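Category: Threads / Home and money

Thread: what I learned from a year of drying clothes indoors without the tumble dryer

1/ Our dryer packed up last June. It was a Boltex, nine years old, and the repair quote was £223. I decided to see how long we could manage without one. We are still managing.

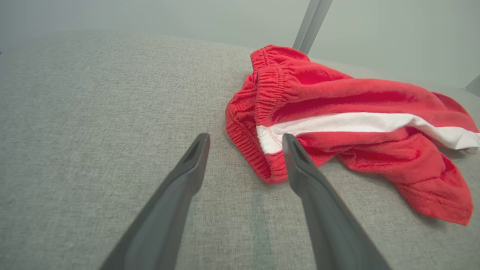 2/ We live in a first-floor flat with no garden and no balcony. Two adults, two children, five or six washes a week. Everything has to dry inside.

3/ The first month was easy. Windows open, rack by the window, most things done by teatime. I thought the whole business would be like that.

4/ October was when it went wrong. Towels took two days and smelled. There was water on the inside of the bedroom windows every morning and a black patch coming up behind the wardrobe.

5/ I bought a cheap humidity meter. The bedroom was reading 64 per cent most evenings with the rack up. I moved the rack to the bathroom, shut the door and left the fan on. The bedroom came down within the week.

6/ Next was a second spin. After the normal wash I run a spin on its own at the top speed. It takes nine minutes and makes more difference than anything else I tried, particularly on jeans and school jumpers.

7/ Then a dehumidifier. I got a second-hand Hirvonen from a man in Nalgate for £40. It is loud and ugly. A full rack dries overnight with it running in the bathroom.

8/ On cost: I kept the meter readings. Over the year we used some 747 units less than the year before. Part of that will be the new kettle and being away for two weeks, so don't take it as gospel.

9/ Things that did not work for us: the heated airer (dried a stripe across each shirt), drying on radiators (made the room damp and the towels stiff), and hanging things on doors.

10/ Heavy cotton is the problem. Thin sports stuff dries in a few hours wherever you put it. I now wash towels alone, two at a time, and never on the same day as bedding.

11/ A few people asked about the Brorel ceiling pulley. We rent, so I haven't put one up. My sister has one in her hallway and likes it, but she has high ceilings.

12/ Will answer questions on dehumidifiers tomorrow, once I've found the manual.

Last updated: 21:15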